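Section 5. Working at Drawers, Doors and Household Fixtures

5.1 Scope

This section applies to all table-mounted arms operated at the Codton site, including those in the furnished kitchen bay. It covers tasks in which a gripper opens, closes or holds part of a fixed cabinet or appliance. It should be read together with Section 2, Emergency Stops, and with the Trallia controller manual supplied with each arm.

This revision takes effect on Friday, October 4, 2019, and replaces all earlier kitchen bay instructions.

5.2 Before Power Is Applied

1. Check that each table clamp is tight. Push the table firmly by hand at two corners. If it shifts, do not continue.

2. Inspect the full length of every external cable. Replace any cable with a cut, a flattened spot or exposed wire.

3. Confirm that the range is switched off at the breaker and that the breaker is locked. The controls on the range itself do not count as a lockout.

4. Open and close the target drawer by hand through its full travel. A drawer that sticks must be repaired first.

5. Clear glass and sharp utensils from the drawer and from the counter directly above it.

NOTE: Towels, paper goods and closed containers may stay in place if the task plan lists them.

5.3 Approaching the Drawer

1. Announce the start of motion in a clear voice and wait for a reply from the second operator.

2. Bring the arm in from above at reduced speed. Keep the gripper pointed down until it is level with the drawer front.

3. Watch the cable loops as well as the gripper. A loop that hangs near a handle can catch on it when the arm turns.

4. Set the force limit to the value on the task card before making contact. Do not raise it during a run.

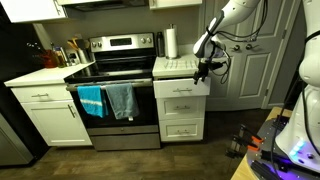

Figure 5-2. Gripper at the right end of the top drawer, next to the range.

5. Pull in a straight line, in the direction of the slides. Side load on the handle will twist the drawer and may trip the force limit.

6. Stop at the travel distance given in the plan — never at the end of the slides.

CAUTION: Keep hands out of the gap between the drawer front and the counter while the arm is powered. Drawer contents are to be handled only after the arm has been placed in protective stop.

5.4 Where Two Arms Share the Bay

Each arm must have its own stop button within reach of an operator. Before the first arm moves, the second is to be placed in hold and its status confirmed on the Warnico display. A lit base shows only that power is present and must not be taken as a sign that an arm is safe to touch.

5.5 After the Run

Return the arm to its rest position, close the drawer by hand and enter the run in the log. Force limit trips are to be reported to the Timmermans service desk within 24 hours. After 9 trips on one fixture, take that fixture out of use until it has been inspected. The next review of this section is due in November.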